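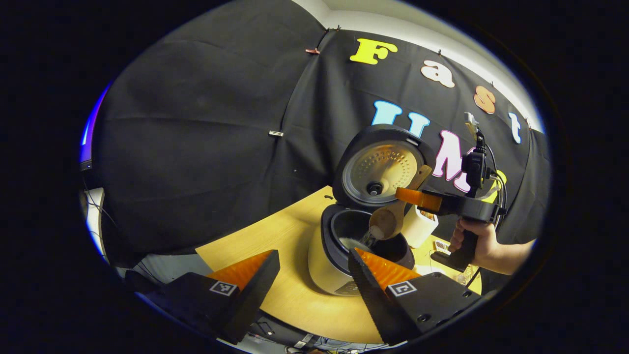
I held out against rice cookers for a long time. My view was that anyone with a saucepan, a lid and a bit of patience already owned one, and that the people who swore by them were mostly trying to justify the cupboard space.

Then I moved to Bostosthorpe, into a flat with an electric hob that has two settings, off and furious, and I burnt the bottom of the pan often enough that I gave in and bought one in December. I've now had a couple of months with it, so I feel entitled to be grumpy about the advice.

Start with the washing. Every packet and every cooking site tells you to rinse until the water runs clear. It never runs clear. I stood at the sink with a sieve for what felt like half the evening and the water went from milk to slightly thinner milk. Jinfeng Deng, who I used to share a house with, says three changes of water and stop fussing. I've tried three, I've tried one, and one very tired evening I tried none at all. None was a bit gluey. Between one and three I couldn't tell you the difference with a blindfold on, and I doubt most of the people writing the recipes could either.

Then there's the knuckle. You rest a fingertip on top of the rice and add water up to the first joint. Baoshan Hao swears by it, as did her mother, and her rice is better than mine, so I can't be too rude. But my fingers are not her fingers, and I don't see how it can work for one portion and for six. I weigh mine. For 200 grams of plain white long grain I put in 445 grams of water if I haven't rinsed it, a bit less if I have, because a fair amount clings on after draining. That is a wetter mix than the books suggest and it suits me. If you like your grains dry and separate, take some out.

Scoops are another sore point. The plastic cup that comes with a cooker is not the same size as a cup in a recipe, and the lines inside the pot only make sense if you use that particular cup. Lose it and the lines are decoration. A wooden scoop is far nicer to handle, and rice slides off it in a very satisfying way, but I wouldn't call it a measure. I use one to get rice out of the tub and let the scales do the rest.

What I will admit is that the thing works. I tip in the rice, add the water, shut the lid and go away. I don't hover. The keep-warm setting is less wonderful than claimed – after 45 minutes the edges have started to dry into a sort of crust – but for the gap between the rice being done and me finishing whatever goes on top, it's fine.

Cleaning is where I'd pay more attention before buying. Look under the lid. If there's an inner plate full of little holes, find out whether it comes off, and whether you can get at the rubber seal with a cloth. Starch gets into all of it. I ignored mine for a fortnight and the smell was my own fault.

I still do basmati in a saucepan when I'm at my sister's, on gas, and it comes out better than anything I've made at home. She doesn't own a rice cooker and has asked me to stop bringing it up.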